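Laundry still the hard one as Ninh project passes 3000 folds

30 January 2024

Can a machine put the washing away yet? Nearly, sort of, and it's a lot more fun to watch than you might think.

The Ninh project, a small household robotics effort run by the workshop firm Gultar, has now logged 3000 attempts at folding and laying out cloth, and the people behind it have put out their first set of results. The short version is that flat, square things such as tea towels and pillowcases are going well. Anything with sleeves is going badly. Fitted sheets have been left for another year.

Of the 3000 attempts, 1437 were judged good enough to go in a drawer. That may not sound like a triumph, but when the group started, the figure for a whole month was 266, and most of those were flannels.

"Cloth never does the same thing twice," said Thắng Trương, who leads the work. "You can teach a machine to pick up a mug and the mug stays mug-shaped. You pick up a towel and it's a new towel. I love that about it, but it does make for long afternoons."

The method starts with people. A person does the chore while holding a gripper in each hand, so every pinch, pull and smoothing-out is done with the same sort of jaws the machine will have to use. Those runs are then used to train the software, called Horkivex, which has a go by itself on a pair of arms. It means the person has to manage without fingertips too, and Trương says new starters are always surprised by how slow they are on their first day. A T-shirt that takes a few seconds by hand can take a couple of minutes.

Beds have turned out to be a lovely test. The surface is soft, it rumples when you lean on it, and a cloth laid on top tends to drag the sheet along with it. Pulling a cloth tight between two grippers is fairly easy. Getting a stray flap to lie down again is the bit that takes practice, and it's where Horkivex still loses the most marks.

Shop floors may see the benefit before homes do. Uvwood, which sells bedding and towels, has been following the work with an eye to its display shelves, which need straightening all day long. Remo Leitner, who looks after store layout there, reckons tidying stacks of towels would be a very good first job.

"They're all the same size and they all go in the same place," he said. "If it can do a stack and leave the edges lined up, I'd have it in tomorrow. I wouldn't ask it to make a bed for a customer yet, but I've seen it do a hand towel and I did cheer."

Speed is the other thing to crack. The arms still take far longer than a person over even the simplest fold, and they stop completely if a cloth slips from one side. The next round of work, due to begin in March, will add more than 400 new runs on larger pieces, duvet covers among them, along with a first proper try at socks.

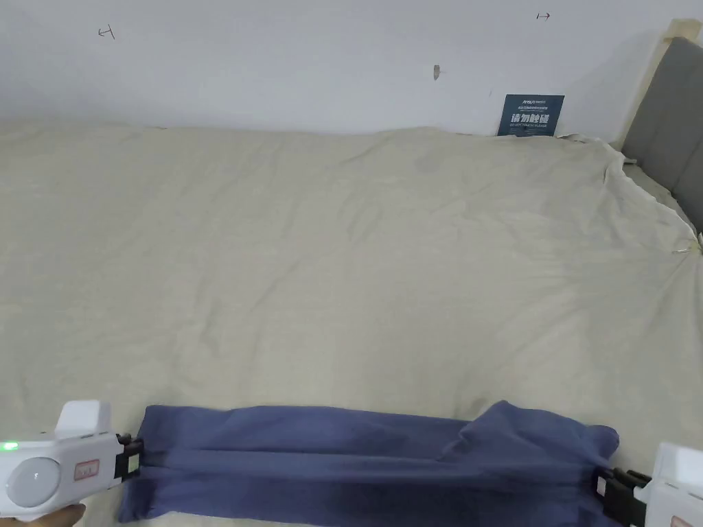
A navy cloth pulled taut over a bed between two hand-held grippers, with a flap folded back near the right-hand end.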